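I've been meaning to write about summer drinks since the start of June, and now it's nearly over and I've only just sat down to it, with a glass beside me, so at least the research is fresh. My mother never used ice at all (she thought it was how pubs cheated you) and I grew up on lukewarm squash, which may explain why I've gone so far the other way.

What I like these days is a big stemmed glass with far more ice than seems decent. The stem matters to me. You hold it there and your warm hands stay well away from the bowl, and it makes even a plain tonic feel like a small occasion. Mine came from Pelletier, the kitchen shop by the station, and I paid more than I'd admit at home. The ice goes in first, piled up any old how, and then I pour from something little, never straight from the bottle, as I have a heavy hand and no judgement after six o'clock.

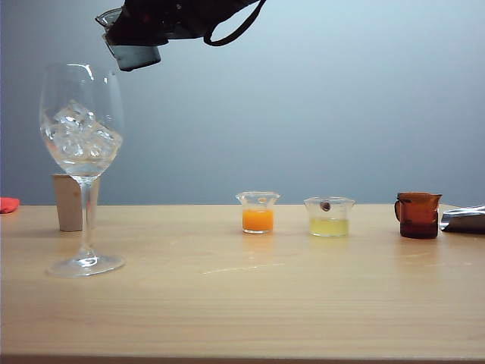 Ekberg wrote to me after my last post to say that all this ice is a mistake, that it waters everything down before you're halfway, and that two good lumps would do. I've thought about it a fair bit and I still don't agree! A crowded glass keeps itself cold, and in my kitchen it's the two lonely lumps that vanish first.

As for what goes in, I measure 100 ml of elderflower cordial, which is plenty for two glasses, and top up with soda. A beaker with a proper spout is lovely for this, far less dribbling down the side. Cold tea is good as well, if you make it strong and remember to take the bags out, which I did not do on Tuesday's batch or the one after it.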